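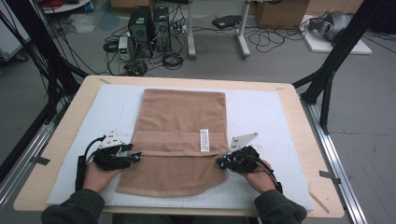
Towel station, both handhelds on the bottom corners

Hi all,

Sorry for the slow answer, February got away from me. Satish asked how we look after the two handheld grippers on the towel bench and I promised a proper write-up, so get a coffee.

Satish Joseph wrote:
> We've got the same pair you have, and the left one is drifting.
> Fingers don't meet square any more and the folds come out
> skewed. Do you re-zero every session or only when it looks
> wrong? And what are you doing about the cables? Ours snag
> on everything.
>
> Satish

Every session, first thing, before anyone touches a towel! Humaira used to do it only when the fit looked off and we lost a whole batch of 70 folds that way (she'll forgive me for bringing it up). Close both jaws all the way, zero, open all the way, check the number, then do it again. If the two readings don't agree I go straight for the screws below the finger tips. They back out a little at a time and you won't feel it in your hand. Snug, then a quarter turn, no more. Rosaire stripped one in the fall and we had to wait on Ullby for the insert.

The finger pads are the other thing. Lint packs into the ridges, especially with terry, and then the grip goes soft on you and you start blaming the calibration. An old toothbrush does it. I've tried the Skillico cleaning sticks and they're fine, just pricey for what they are. 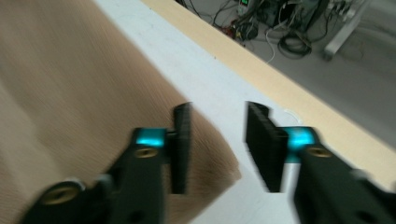 Bench Notes, Issue 30, p. 6

So that's the fingers. With the tips apart like that you can get the toothbrush in from the inside, and it's the best time to look for a pad that has started to peel. Swap pads in pairs, even when only one is bad. I was stubborn about that for ages and Shahzad finally hid the single spares from me.

Now the cables. We run them back along the forearms and down to the near edge of the table, with enough slack to reach the far corners of the mat. Put the sleeves on first, then the cables, or you'll be tugging all morning. I do a dry reach before we start: both arms out to the far edge, both arms back, then cross over once. If anything pulls, fix it then. 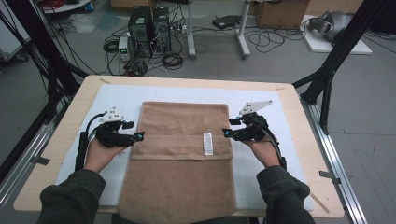
Which brings me to the plates on top. If one gets knocked even slightly, your tracking will look like drift in the fingers, and I'd bet a lunch that's half of Satish's trouble. Check the plate before you re-zero anything. We were at 1,881 folds on the counter before we caught ours, and Amna had already ordered new fingers from Cheema by then. Anyone want a spare set?

Does anybody have the Miltell mounting sheet with the torque values? My copy has coffee on the page I need.

Shahzad Pirzada, if you're reading, please bring back the small driver.

Talk soon!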